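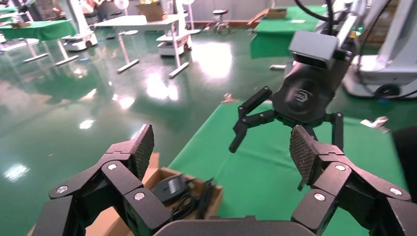
Start with the Narken stall in June, and don't soften it. The vendor logged it as "operator error". I don't buy that. Roughly 900 cycles clean, then the left arm froze mid-grasp and the stop took nine seconds to register. Look at the adapter in the box, cable trailing out to one side — a rigid-object planner has no idea what to do with that. Ask Zofia for the torque plot. Pause. Next slide: who signed off the stop circuit?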